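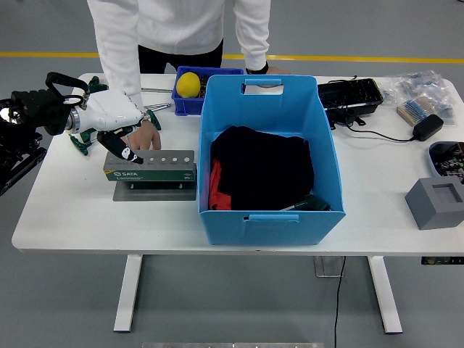 Hello, and thanks for clicking through to the page most people skip. Pretari is a small record label and music shop, run from two rooms above a key cutter's in Drostby. I started it, I still pack the parcels, and I'm the one who answers the emails, usually late at night with something playing too loudly.

We put out dance music with a lot of drum in it. That's the short version I give to people at weddings. The longer version takes in kuduro, old soca twelve-inches, tarraxinha, bits of broken beat, cumbia edits, and a kind of slow, rubbery house music that three or four producers in Hirden have been making for years without giving it a name. Somebody called it "dock house" in a review once and they all hated it, so I won't be using that here (well, apart from just then).

## How it started

I used to do a radio show. It went out on a community station in Drostby, two hours in the graveyard slot, and the signal gave up somewhere near the ring road. I played whatever I'd bought that week. A few listeners began writing in to ask where they could get the records, and the answer was nearly always that they couldn't, or that they could if they fancied paying silly postage from Lisbon or Port of Spain. So I began ordering two copies of things, then five, then a box. My hallway filled up. The first version of the shop was a list I typed out and emailed round, with the prices at the side and no pictures, and people would reply with the ones they wanted.

The label came out of the shop. One of the list regulars sent me a track he'd made himself, asked if I'd play it on the show, and I played it three weeks running. It was seven minutes long with a bassline that only arrived halfway through, and every time it did the phone in the studio lit up. I'd never pressed a record before and knew nothing at all about it. I made the labels too dark to read and had the two sides the wrong way round. We did 200 copies and I still get asked for that one. I've got a single copy left and it has a coffee ring on the sleeve, so please stop asking!

The name doesn't mean anything, by the way. It was painted on the side of a van parked outside the station, and I liked how it looked written down.

## What we put out

Mostly twelve-inch singles, with the odd album when somebody has one in them. Everything gets a digital release on the same day. I went back and forth on that for ages, being a bit of a vinyl bore, but plenty of the people who dance to this stuff don't own a turntable and I don't see why they should wait.

There's also Grecu, our little sister label, which is for the stranger end of things. Grecu releases are cassettes and downloads only. We've had a whole tape of steel pan recorded in a stairwell, one of voice notes cut up into rhythms, and one that's forty minutes of a single drum machine slowly going out of time. That last one sold better than two of our proper singles, and I've learned to keep my predictions to myself.

A normal run for us is somewhere between a few hundred and 1000 copies. We don't do many represses. If a record sells out quickly and people keep writing in about it, I'll look at doing it again, though it goes to the back of the queue behind new music. I'd much sooner spend the money on a record you haven't heard yet.

## How we pay people

I'll be plain about this, having been on the other end of it. Once the pressing and mastering are paid for, we split what comes in down the middle with the artist, records and downloads both. Statements go out twice a year. Artists own their recordings, and we license them for a fixed term, after which they can take them anywhere they like. All of it is written on two sides of paper in normal words. If you sign something with us and there's a line in it that doesn't make sense to you, ring me up and we'll change the line.

Remixers get a flat fee up front. It isn't a huge fee, I'll admit, but it does turn up.

## The shop

The shop is the front room, with the racks and the listening decks. The back room is stock, tea, and a sofa that came with the lease. We carry our own releases plus new and second-hand records from labels we like, and the second-hand section is pretty good at the moment after a collector in Hirden moved to a smaller flat and sold me most of his zouk and a really lovely run of early highlife LPs. I've kept three for myself. I'm only human.

You're welcome to come up and listen to things without buying anything. Take the record out carefully, put it back in the right sleeve, and don't let the door slam, as it makes the needle jump. The stairs are steep and there's no lift, I'm afraid. If that's a problem, drop me a line with what you're after and I'll bring a pile down to the café on the corner, where they've got a portable player behind the counter for exactly this.

We buy collections too. I like African, Caribbean and Latin records most of all, then disco, boogie, house, and anything privately pressed with an ugly sleeve. I'm no good on classical or rock and would give you a bad price, so it's kinder to both of us if you try somewhere else.

Postage is charged at what it costs me. Orders get packed in the evening and go out the next morning, and UK parcels usually turn up within two or three days. If a record arrives bent, send me a photo and I'll sort it.

## The nights

We run a party in Drostby once a month, in the basement of the old Hirden Road snooker club. Doors at nine, finished by two, and the sound system is the best thing about it - it's a hand-built rig with big wooden bass bins that takes a whole afternoon to carry in. There's one DJ for most of the night, sometimes two, and we keep the lights low and the guest list short. Entry is cheap before eleven. There's water on the bar for nothing and a room at the back for sitting down and shouting at your friends.

The line-up isn't announced until the week before. Partly that's disorganisation on my part, but I've also grown to like how the crowd turns up for the night and gives whoever's playing a fair go. Some of the best sets we've had were from people playing out for the second or third time in their lives.

## Sending us music

Yes please! We're small, so we only manage a handful of releases a year, but two of our last four came from demos sent by people I'd never met. A few things that help:

- Send a private streaming link. Attachments clog up the inbox and I lose them.
- Three or four tracks is plenty. Put the one you like best first.
- Tell me where you live and what you were listening to when you made it. I don't need a biography or a list of who's supported you.
- Rough mixes are fine. We'll pay to have it mixed and mastered if we take it on.
- Please don't send it again after three days. I listen to everything, but some weeks I get 20 of these and it takes me a while.

I try to write back to everyone, even when it's a no. If you haven't heard from me in a couple of months then give me a nudge, and feel free to be a bit rude about it.

## What's coming up

The next single is mastered and at the plant, and there's a Grecu tape after it that I'm very excited about (accordion, drum pads, somebody's uncle singing). We're also putting together a compilation of the Hirden lot, the first time they'll all have been on one record. They've been arguing over the running order since the spring. I've had to promise that nobody gets to be last, and how I'm going to manage that on a record with two sides I've no idea.

The mailing list is the best way to keep up. It's one email a month, with new stock, the party date and usually a long moan about postage rates. The sign-up box is at the bottom of every page on the site.

*Page last updated October 7, 2018. Opening hours are on the contact page, and I've finally corrected the map.*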